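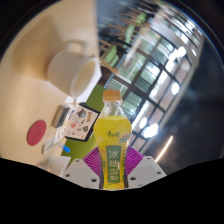 Plelletti opens second noodle shop, with tables people can stay at

Plelletti, the noodle and congee counter in the Bakura arcade, will open a second shop in March, two doors down from the first. The new room has 111 seats, most of them at light wood tables along booth benches, and it will serve the full menu from 7 a.m.

The first shop was built for takeout, and customers have been asking for somewhere to sit since it opened. Many of them come in with papers to read or a tablet to work on and end up balancing a bowl on top of everything. The tables in the new shop were chosen with that in mind. They are deep enough for a meal and a stack of paper at the same time.

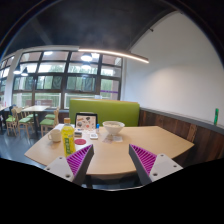

Each table gets red coasters for cups and bottles. Customers are welcome to bring their own mug, and staff will fill it with hot water or plain tea at no charge. Bottled drinks stay on the menu, including the rock sugar and pear drink that regulars order with breakfast.

Food is served in white bowls with a wide rim, the same ones used at the counter. Prices are the same in both shops. Orders are taken at the front and brought to the table - there is no table service after that, and customers are asked to leave bowls where they are when they go.

The interior was planned by Jaler, a local fit-out firm, which also did the bakery upstairs. The booth backs are tall and upholstered in lime green, so that talk from one table carries less to the next. Work on the room took three months. The kitchen is shared with the first shop through a rear passage, and takeout will go on as before during the move.

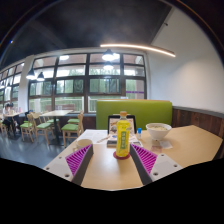
Opening hours and seating

The new shop will be open daily from 7 a.m. to 9 p.m. Seats are first come, first served. From noon to 2 p.m. stays are limited to one hour when there is a line. Outside those hours there is no time limit, and one drink or one bowl is enough to keep a seat.

Groups of more than eight should ask at the counter a day ahead. The nearest entrance is on the Kiều side of the arcade, next to the elevator.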